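Drarnunard Lab Course, Unit 4: Pose Tracking and Time Alignment
Handout, revised September 4, 2019 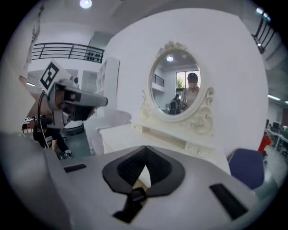
Why does the pipeline resample every stream before computing relative pose?
Each device keeps its own clock, and a relative pose is only meaningful when both poses refer to the same instant. Resampling puts them on one time base.

4.1 Frames
Let W be the world frame, A and B the two gripper frames. The tracker returns T_WA and T_WB. The relative pose is T_AB = inv(T_WA) * T_WB. Check the order of multiplication first when results look mirrored or rotated.

4.2 Marker detections
A square fiducial gives a full pose from four corners, but the rotation is poorly conditioned when the marker is small in view or nearly face-on. Reject any detection whose shortest side is under 30 pixels. Fixed markers and markers mounted on a gripper go in separate tables — the Kurek solver treats every entry in the fixed table as static.

4.3 Reflections
A mirror produces feature tracks that are consistent with each other and wrong for the map. Square markers read in a mirror have reversed handedness and normally fail the ID check. Natural features have no such check, so mask the glass by hand in Clirkell before running the solver.

4.4 Interpolation
Use linear interpolation for position and slerp for orientation. Do not bridge a gap longer than 16 samples; split the segment there.

Exercise
Run the Oltdale sequence with and without the mask. Report the drift in T_WA at sample 23 of each segment.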